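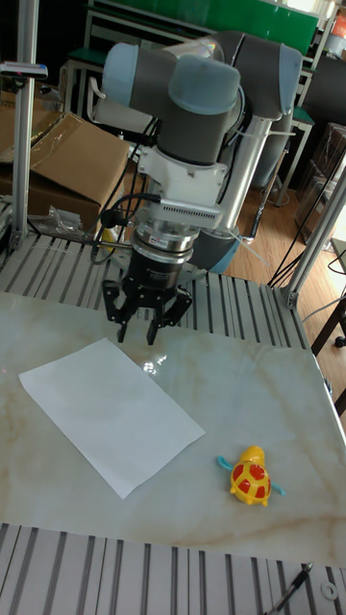
Skurkadeo 卓上片付けセル Sturnen 325

製品区分:協働ロボットアーム+平行2指グリッパ 評価用セル
用途:卓上小物の把持・移載・仕分け、家事作業および軽作業工程の自動化検証
取扱状況:受注生産

概要

Sturnen 325は、机やテーブルの上に置かれた小物を一つずつ把持し、指定位置へ移すための評価用セルです。協働ロボットアーム、電動グリッパ、天板、アルミフレーム、制御ソフトウェア「Duman」で構成されます。量産ラインへの直接投入を前提とした製品ではなく、対象作業が機械化できるかどうかを導入前に確かめる用途に向けて設計しています。

家庭内の片付け、店舗バックヤードの小物整理、作業台の原状復帰などについて「ロボットでどこまでできるか」というお問い合わせを多くいただきます。本ページでは仕様に加え、当社の社内評価に基づく適用範囲と制約を記載します。

構成

・多関節協働アーム 1台
・平行2指グリッパ 1式(指先交換式)
・手首部アダプタブラケット
・天板(大理石調、明色)
・アルミ押出材フレームおよび溝付きアルミプレート
・制御ソフトウェア Duman(1ライセンス)
・固定カメラ用ブラケット(カメラは別売)

天板は標準で光沢仕上げです。照明の映り込みが認識に影響する場合は、つや消し天板(オプション)を選択してください。住宅のテーブルや店舗カウンターに近い条件で試験する場合は、標準天板のままの使用を推奨します。

主な仕様

把持方式:平行開閉、2指
把持対象:単体の固形物。玩具、文具、小型工具、樹脂成形品など
連続試験単位:325回
タスク登録数:18
同時接続カメラ数:2
設置環境:屋内、水平床
教示方法:直接教示、座標入力、Dumanによる実演記録

作業別の適用目安

以下は標準指先、標準天板、室内照明での社内評価による区分です。対象物の形状、質量、表面状態により結果は変わります。

1. 固形小物の移載:適用可
硬質の玩具や樹脂部品など、形が変わらず、指が側面に届くものが該当します。丸みのある外形では接触位置のずれが把持姿勢に影響するため、対象ごとに把持点を登録します。置き向きが一定しない場合はカメラの併用が必要です。

2. 種類別の仕分け:条件付きで適用可
登録済みの品目で、互いに離れて置かれている場合に限ります。重なりや接触がある場合は、先に一つずつ離す動作が必要となり、処理時間が延びます。未登録品は保留位置に移すか、その場に残すかを設定で選べます。

3. 紙の取り上げ:標準構成では非推奨
天板に密着した一枚の紙は、指先が下に入らないため把持できません。端を天板の縁まで滑らせてからつまむ手順、または吸着パッド(オプション)をご検討ください。

4. ねじ、座金など薄物の回収:標準構成では非推奨
厚みの小さい部品は指先と載置面の隙間の管理が難しく、溝付きプレート上では溝への落ち込みも起こります。磁性体に限り、磁気式の先端具で対応できる場合があります。

5. 布類をたたむ作業:適用外
形状が一定しない対象物は、把持のたびに状態の再認識が必要です。片腕構成の本セルでは作業が完結しません。

6. 食器洗浄、拭き掃除:適用外
アームおよびグリッパは防水仕様ではありません。

家事作業の自動化に関する当社の見解

置き場所と品目が決まった片付けであれば、現行の機器で評価に値する水準に達しています。一方、家庭の卓上では品目が日ごとに入れ替わり、紙、布、飲みかけの容器などが混在します。人が数秒で判断する「捨てるか、残すか」の区別も、登録情報だけでは決まりません。店舗や作業場のように品目を限定できる環境のほうが、現時点では導入の見通しを立てやすいと考えます。

評価技術担当のデルフィーヌ・ルイス=オルテガ(Delphine Ruiz-Ortega)は、導入検討時の指標として成功率だけでなく、失敗後に人の手を借りず再開できた割合を記録するよう求めています。Dumanのログでは両者を別項目として出力します。

設置上の注意

・アームの可動範囲内に、梱包材、袋、工具を置かないでください。
・手首部のケーブルは、全関節の可動範囲で引っ張りが生じない長さに調整してください。
・指先を天板に近接させる動作では、速度制限を有効にしてください。
・協働アームであっても、設置条件に応じたリスクアセスメントはお客様側で実施する必要があります。
・幼児または動物が立ち入る場所では使用できません。

オプション

Brorno 吸着ハンド:紙、フィルム、平板用
Brorno 軟質指先:曲面、樹脂製品用
つや消し天板
カメラ(最大2台)
現地立ち上げ支援(2日間)

事前評価の申し込み

対象物の現物を当社評価室へお送りいただければ、標準構成での把持試験を行い、結果を動画とログでお返しします。対象物は一回につき18点までです。液体、生鮮品、刃物は受け付けていません。土曜日の立ち会いをご希望の場合は、申込書の備考欄にその旨をご記入ください。

見積依頼の際は、対象物の寸法と質量、1時間あたりの処理数、設置場所の床面写真を添付してください。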